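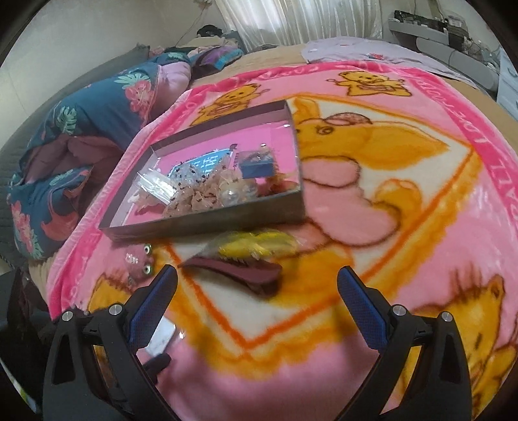 Sorting small goods on a bed with a hand-held gripper.

The person who collects examples for Gurnby does it in bedrooms. Most of the tasks on the list are household ones, and a bed is where plenty of people tip things out to sort them. "A blanket moves when you press on it," she says. "A bench doesn't, and the model has to cope with both."

Titel, the learning system the examples go to, copies what the gripper does. She holds the tool, closes the two fingers on an item and moves it to or from a tray. Each go is kept as one example. A session is meant to give 100.

She finds the clear packets hardest. "Light comes off the plastic and you lose the edge of it. I go slowly on those." Hair clips she likes, as there is usually something to get hold of.

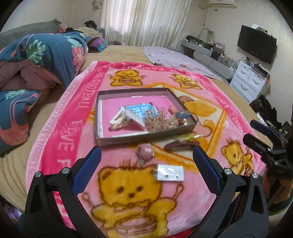

Ruvus, issue 29, page 11

Not every example is kept. Of the last 100 she sent in, 17 came back, most of them for being too quick. She was annoyed at first and then watched them through. "They were right. I'd grabbed and gone. You couldn't learn much from it."

Dropped items stay in, provided she picks them up again. So do second tries. The early instructions, written at the Väisänen office, asked for clean runs only, and that was changed in March after the system kept stopping whenever something slipped.

I asked if she tidies the room beforehand. She does not. "I clear enough space to work. The rest is somebody's bedroom and it can look like one."

Her next list is kitchen drawers. She has asked for a softer pair of finger pads and is waiting to hear.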